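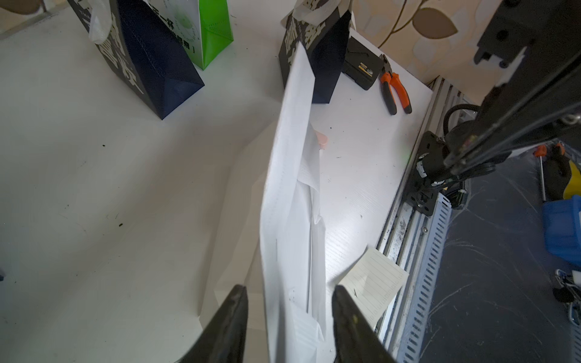
Paper and cloth bags share a white tabletop with a pair of pliers and a power tool battery.

28 August 2021
By Valter Paiva

Most homes have a place where the bags go. It may be a drawer or the gap beside the fridge. Belmiro Moreira kept his in a hall closet until April, when the door stopped closing.

Moreira runs a small repair business on Garcia Street in Brulden. He emptied the closet and counted 223 bags, most of them paper. He kept 21.

His method is simple. Each bag gets opened and stood upright on a table. A paper bag that holds its shape stays, creases or not. One with a torn handle goes to recycling. Cloth totes are kept if the straps are sound, and dark ones do the dirty work, because they hide grease.

"Look inside before you throw anything out," Moreira says. He found 17 receipts, a house key and a lot of old tissue paper, which he now saves for packing.

The bags that stay get a job. Tall paper ones hold rolled drawings and offcuts. Totes carry hand tools to customers. Batteries travel in a separate pouch, away from loose metal.

The Gosholm reuse shop takes clean totes at its back counter. It handed out 1,251 of them last year, and asks that pockets be emptied first.

Sign up for our weekly newsletter. By continuing to use this site you agree to our use of cookies.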